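Skornis bench book
July 5, 2019
Yusof room, long table

Table day. Been putting this off since the oil came. Plan was: sort the stuff along the back, decide what lives there for good, then look at the top properly and settle the finish question with the Skostoleo people before they close for the summer.

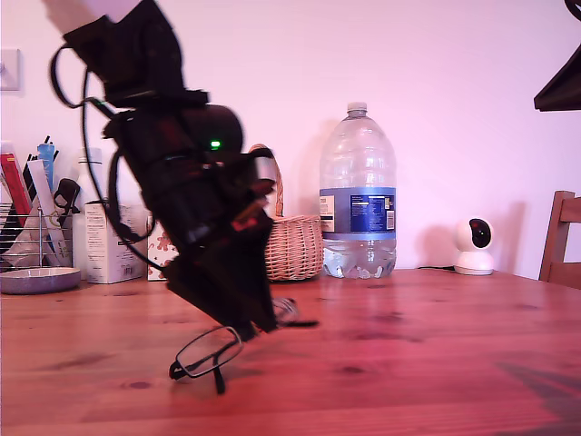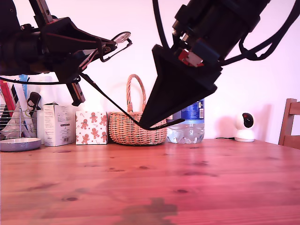
Table with the back row still out. Rack, round dish, boxes, basket in both.

Back row first. It has crept forward again. Every time something gets put down "for now" the working part of the top loses another hand's width. Going left to right so whoever reads this can follow.

Wire rack. Stays. It's a dish rack really but it has been holding flat upright stuff for so long that moving it back to the sink would only mean buying something else for the paper. The red thing on the left needs to come out and be looked at, pretty sure it's old supplier sheets, bin what's out of date. Feet on the rack are bare metal, which I don't like on oiled wood. Felt pads or the rubber caps from the drawer. Try the caps first, felt soaks up oil and then sticks. (Learned on the stool.)

Black clip on the side of the rack: leave it clipped there. It went missing for most of November and it was in a coat.

Round dish. Stays in front of rack for now, catches small bits. Needs something under it. Unglazed foot, I ran a thumb round it and it's rough enough to scratch if dragged. LIFT don't slide, everyone.

White carton with the printing: out. Either goes in the cupboard or gets emptied and flattened. Same with the white bottle beside it, cupboard, upright, cap tight. Nothing liquid stays on this table once it's been oiled, including drinking water. Big water bottle goes on the windowsill. Rings on the last table were all from bottles.

Little patterned gift box. Keep, it's a good size for screws and pads, but it doesn't need to be on the table. Shelf over the door.

Basket. Long discussion over lunch about this. It's the best thing in the room for carrying offcuts and the arched handle means one hand, so it's staying in the room, but not on the wood. Wicker bottoms have ends poking out and they leave tiny crescents when you turn the thing. Run a hand under it, you'll see. Going to trim the worst ends with the small cutters and hang it by the handle. Hook needs to go into the stud, NOT just the plaster. Wall's been patched enough.

Glasses (black frames, rectangular lenses): in the case, case in the drawer. Lenses down on a wood top is how they get scratched, and hinges get bent if they're under a folder. If they're yours take them home at night.

Chair at the right hand end: top rail knocks the table edge when it gets pushed in. Table edge is taking it worse than the chair. Either swap for the low one or stick a pad on the rail. Pad is cheaper.

OK the top.

Color still good, that warm red brown. Grain is showing nicely, knots too. Went over it with fingertips and eyes shut, best way to find anything. Knots sit a hair proud of the rest. Not worth taking down, you'd dish the softer wood round them and then it looks worse in side light.

Test done on the underside so no harm if it went wrong:
- patch A: existing finish, wiped only
- patch B: rubbed back with 300 grit, Pluletti oil, 2 thin coats
- patch C: same paper, wax only

Left 6 hours between coats on B. Tin says overnight is better, didn't have overnight. B is the one so far. Brings the red up without going orange, and the knots don't go muddy. C feels lovely and marks if you breathe on it. A is just dull.

Tin is from lot 79, writing that down as the last lot was a shade darker and we'll want to match if there's a top up later. Note lid doesn't seal well, tap it down with the mallet and store upside down overnight.

Skostoleo say they'd rather we used their hard wax on anything that gets things dragged across it. Fair point, probaly right for the front half. Against it: can't spot repair it, you end up doing the whole top. Oil you can just rub in a bit more wherever it's worn and go home. Leaning oil. Ask them for a sample anyway, can always go on the offcut shelf.

Rags: laid flat outside on the wall to dry, not balled up in the bin!! Somebody balled one up last time. Flat, outside, then metal can with water.

Order for when we do it properly
1. everything off, rack and basket out of the room, chair out in the hall
2. vacuum with the brush, then tack cloth. Get into the knots
3. rub back by hand along the grain, no machine near the edges
4. vacuum again
5. oil, thin, wipe off well before it gets tacky
6. window open, door shut, sign on the door
7. second coat
8. nothing back on top till it doesn't smell

Still need: rubber caps (check size agianst the rack feet), hook, pad for chair, lint free cloths, more 300 paper. Small cutters have walked, last seen near the sink.

Wall behind: has a pinkish look to it next to the red wood. Someone asked if it wants repainting while the table's out. Not this time. Would have to mask the sockets and lose another day.

Left patch B face down under the table with tape round it. Don't peel the tape, I want to see the edge tomorrow.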